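1/ So we finally got around to picking the carpet for the back room, and since a few of you asked how it went after the Great Tile Debate, I'm going to tell you the whole long story. Get a coffee!

2/ We started at Atard, where I brought home two samples and loved both of them for one evening. Then the morning light came in and one went a sort of sad oatmeal. Back it went.

3/ A friend swore by Bukhari, and the folks there were so kind - they let me sit on the floor of the showroom in my socks for ages. Lovely stuff, but out of our budget until December at least.

4/ In the end it was Hostden, the little place by the Skametti bakery (yes, I bought rolls, what do you take me for). They had the end of a roll with enough left for our room and the closet too.

5/ I wanted something with a bit of texture to it, so every crumb doesn't show, and I'm so happy with how it looks up close.

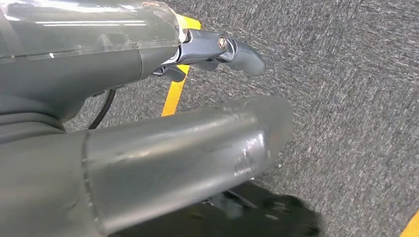
6/ Last one, I promise! If you've got a good trick for getting chair dents out of carpet, please send it my way. My mother used ice cubes and I've never been brave enough to try it.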